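ミニチュア調理道具を語るスレ(丸テーブル派歓迎)
掲示板トップ > 小さい台所・ままごと道具 > 雑談

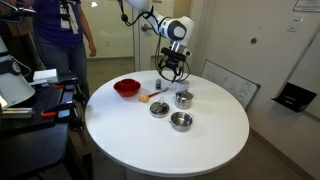

1 名前:まめなべ
ステンレスのちび鍋が好きすぎてスレ立てました!
白い丸テーブルに道具を並べたところです。赤いボウル、ふた付きの両手鍋、ふたなしの片手鍋、それから平置きのふた。もうこの銀色の集まりだけでご飯三杯いけます。
子どものままごと用に集め始めたはずが、最近は完全に自分の楽しみになってます。みなさんの並べ方とか、手入れとか、どの鍋が推しかとか、なんでも書いていってください。

2 名前:琺瑯もすき
スレ立て乙です!
両手鍋のふたのつまみがいい!小さいのにちゃんと鍋の顔してる。こういう小ささのやつって、つまみが付いてるだけで急に本物っぽくなりますよね。

3 名前:さじ加減
赤いボウルが効いてるなあ。
うちは全部ステンレスで揃えてたんですが、写真映えというか、食卓に出したときに何か寂しくて。一個だけ色物を入れるの、真似します。

4 名前:だし巻き二段目
手前に寝かせてあるふた、つまみが輪っかの形なんですね。両手鍋のほうとは違う感じ。
片手鍋のふたですか?

5 名前:まめなべ
>>4
それが自分でもよくわからなくてw
いろんなところから集めて混ぜてしまったので、どれがどれの相棒だったか怪しいんです。家でふたの神経衰弱やってます。

6 名前:だし巻き二段目
>>5
わかりすぎる。うちも古道具市で袋ごと買ったら、ふたばかり余りました。でも余ったふたは捨てちゃだめですよ!豆皿になります。ひっくり返すとつまみでぐらぐらするけど、そこは箸置きを並べて支えれば……いややっぱりぐらぐらします。

7 名前:Totska愛用者
はじめまして。Totskaのミニ鍋シリーズを集めています。
両手鍋を5個持ってますが、使うのはいつも同じ一個です。取っ手の付き方がちょっとだけ傾いていて、そこがかわいくて。
片手鍋のほうは取っ手が短いと持ちにくいと言う人もいますが、私は短い派です。長いとテーブルの上で袖に引っかけます。

8 名前:北の流し台
短い派に異議あり!
片手鍋は取っ手が長くてこそでしょう。あのすっと伸びた線が片手鍋の美しさですよ。短いと計量カップに見えてしまう。

9 名前:Totska愛用者
>>8
計量カップ、いいじゃないですか!私は計量カップも好きです!

10 名前:北の流し台
>>9
それを言われると返せない。計量カップも好きです。

11 名前:さじ加減
仲良くて何より
ところで赤い柄の道具、あれは何役なんでしょう。先っぽが丸くてベージュの。おもちゃですよね?

12 名前:まめなべ
>>11
おもちゃです!うちではアイスすくいってことになってます。丸い頭がアイスで、柄を持って「はいどうぞ」って渡す遊び。
ただ姪はマイクとして使います。歌が長いです。

13 名前:琺瑯もすき
ベージュだからバニラですね。

14 名前:だし巻き二段目
いやキャラメルでしょう。

15 名前:粉ふき芋
私はマッシュポテトだと思いました。赤いボウルに盛るやつ。名前が名前なのでそうとしか見えない。

16 名前:まめなべ
>>15
ポテト!その発想はなかったです。今度からポテトの日も作ります。

17 名前:Quyên
こんばんは、Quyên Vươngといいます。日本語の掲示板に書くのは二回目です。変なところがあったらすみません。
白い小さいカップが鍋の後ろに少し隠れていますね。私はこういうカップでままごとのお茶を出すのが好きです。子どものころ、姉と毎日やりました。お茶の役は水で、お菓子の役は小石でした。小石は祖母の庭から選んで、丸いのはお客さん用、角があるのは自分たち用です。
いまは大人ですが、まだ丸い石を見ると拾いたくなります。

18 名前:さじ加減
>>17
お客さん用の石!最高です。日本語ぜんぜん変じゃないですよ。

19 名前:琺瑯もすき
>>17
うちは椿の実がお菓子役でした。角のある石を自分たち用にするところに品がある……。

20 名前:まめなべ
>>17
うれしい書き込みありがとうございます!カップに気づいてもらえた!
石のお菓子、姪と木曜に会うのでやってみます。

21 名前:北の流し台
濃いグレーの小さい筒も気になってます。スパイス入れくらいの大きさですよね。
ままごと台所にああいう暗い色の小物がひとつあると締まる。うちは黒い筒を胡椒役にしてます。

22 名前:まめなべ
>>21
役は日替わりです。胡椒の日もあれば、お茶っ葉の日もあります。形がそっけないほど何にでもなってくれますよね。

23 名前:粉ふき芋
そっけない道具は強い。積み木が一番働くみたいな話。

24 名前:鍋底みがき
手入れの話もしていいですか。
ステンレスのミニ鍋、指紋が目立ちませんか。片手鍋の内側がぴかぴかなのを見て、うちのと比べて泣いてます。何で磨いてます?

25 名前:まめなべ
>>24
特別なことはしてなくて、ぬるま湯に中性洗剤をちょっと、柔らかい布で洗ってすぐ拭く。それだけです。水滴を残したまま寝ると翌朝てきめんに跡がつきます。

26 名前:Totska愛用者
私は水滴の跡がついたらクエン酸を薄く溶いたので拭いて、そのあとよくすすいでます。小さいので一瞬で終わって気持ちいいですよ!大きい鍋もこの調子で終わってほしい。

27 名前:だし巻き二段目
研磨スポンジは使わないほうがいいと思います。私はそれで一個つや消しにしました。

28 名前:鍋底みがき
>>27
ハンドル名の通り、がっつり研磨スポンジ派でした……。
つや消しもかわいくないですか?

29 名前:だし巻き二段目
>>28
正直に言うと、ちょっとかわいいです。でも戻せないので最初の一個は慎重に!

30 名前:さじ加減
ふたのつまみの根元、みなさんどうしてます?布だと入らなくて。

31 名前:鍋底みがき
>>30
綿棒!輪っか型のつまみなら、たこ糸を通してしごくのもおすすめです。これは自信あります。

32 名前:さじ加減
>>31
たこ糸やってみました。気持ちよすぎて家中のふたをやりました。夕飯が遅れました。

33 名前:Pei-shan Chu
みなさんの話が楽しくて最初から読みました!
私は道具より並べ方が気になるほうです。手前を広く空けて、鍋は真ん中から右に寄せてありますよね。この余白が好きです。子どもが手を置けるし、お皿を足せます。
うちのテーブルは四角いので、どうしても角に物がたまります。丸いのが欲しい!

34 名前:北の流し台
>>33
丸テーブルは壁に付けられないのが悩みどころですよ。部屋の真ん中に置く覚悟がいる。うちは四角に戻しました。

35 名前:Pei-shan Chu
>>34
それも考えました……。でもぐるっと囲めるのがいいんです。四角だと、いつも私が台所側の辺でお店の人の役です。丸ならどこからでもお客さんになれる気がして。

36 名前:まめなべ
>>35
わかります!丸いと席順がないんですよね。店長が勝手に入れ替わります。
余白は、最初はびっしり並べてたんですが、姪が何か取るたびに隣が倒れて。奥に寄せるようになってからは平和です。

37 名前:粉ふき芋
びっしり並べた市場みたいな机も捨てがたい。私は全部出したい。

38 名前:琺瑯もすき
>>37
全部出すと片づけのとき後悔しません?

39 名前:粉ふき芋
>>38
毎回します!毎回出します!

40 名前:Totska愛用者
収納の話もぜひ。私は鍋を入れ子にして、ふたは裏返して一番上に重ねてます。カチャッと収まる音が好き。傷が気になる人は間に薄いフェルトを挟むといいです。

41 名前:鍋底みがき
私はDanammontの浅い引き出しに一列で寝かせてます。重ねないので鍋底を毎日眺められます。

42 名前:北の流し台
>>41
毎日眺めてるんだ。

43 名前:鍋底みがき
>>42
毎朝です。

44 名前:さじ加減
最近買い足した人いますか?私はNumhamの豆ボウルを狙ってます。黄色。

45 名前:だし巻き二段目
>>44
Numhamの黄色持ってます!からし色に近いので、レモン色を想像してると驚くかも。私はそこが好きで緑も買いました。4個セットのほうは小さいのが本当に小さいので、指ぬきと間違えて裁縫箱に入れてました。

46 名前:琺瑯もすき
Oseiのミニやかんが3,644円で出てて、三日悩んでます。背中を押してほしい。

47 名前:Totska愛用者
>>46
押します!!

48 名前:北の流し台
>>46
私は止めます。三日悩めるなら五月の道具市まで待てる。あそこはやかんが多い。

49 名前:粉ふき芋
>>48
待ってる間に売れるやつですよそれ。やかんは一期一会。

50 名前:琺瑯もすき
買いました。

51 名前:北の流し台
>>50
早い!おめでとう!注ぎ口の写真を頼みます。

52 名前:Quyên
やかんが来たら、お茶の会ができますね。小石は私が選びたいです。

53 名前:まめなべ
>>50
おめでとうございます!やかん勢が増えてうれしい。
こちらも報告です。姪と石のお菓子をやりました。丸い石は全部姪が取って、私には角のあるほうが回ってきました。赤いボウルに盛ったらすごく立派なお菓子になって、アイスすくいはポテトじゃなくて「おもち」に決まったそうです。

54 名前:粉ふき芋
おもちに負けた……。

55 名前:Pei-shan Chu
おもち、納得しかないです!
あと、直径を測って丸テーブルを注文しました。四角いのは作業机にします。届いたらうちの並べ方も貼りますね。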